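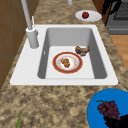 White single-bowl sink, speckled granite-pattern worktop

Civstead Growers Forum > Trees and Hedges > Planting a ring of limes in memory of my wife

fieldgate39
Posted Monday, March 22, 2021
I have a paddock behind the house that has been down to grass for years. My wife always wanted trees on it and I would like to plant them for her now. The plan is a ring of small-leaved limes with a gap on the south side and a bench in the middle. Kolberg nursery have quoted for 39 bare-root trees. The ground is heavy clay and lies wet until April. Has anyone done something similar, and is it too late this season?

oldhurdle
Sorry for your loss. It is late for bare-root but still possible if they are dormant and you get them in this week. Personally I would wait for November. How wide is the ring?

fieldgate39
80 metres across. I paced it out with a rope and a peg.

pellitory
That gives you a bit over six metres between trees, which is too close for limes if you want them to spread. My father's memorial planting was done at that spacing and by year fifteen the crowns had met. We took out every other one and it was not a nice job, given what they were for.

oldhurdle
Disagree. If he wants the circle to show from the lane he needs them close. A ring with big gaps looks like a few scattered trees for the first twenty years. He can pleach or crown lift later.

pellitory
Later is somebody else's problem, usually the children's. Plant fewer and keep them.

marshside_b
Whatever the spacing, sort the drainage first. I lost most of a row on clay because the holes filled like buckets. Morrison did my ditching and charged 300 for the day with a small digger. Also budget for guards. I used the Pornus mesh ones and the deer left them alone, though the stakes were poor and I replaced them.

fieldgate39
Is 225 too much for a bench? I have seen an oak one with room for a line of lettering on the back.

marshside_b
Fair price for oak. Set it on slabs or the feet will rot.

oldhurdle
Leave the bench until the trees are in. You will be barrowing through there all winter.

fieldgate39
Thanks all. I have asked Kolberg to hold the order until November and cut it to half. Ditching to be done in August when the ground will carry a digger. I may put a few spare limes along the lane side — she liked that view from upstairs.

pellitory
Good. Order one or two extra and heel them in somewhere in case of losses.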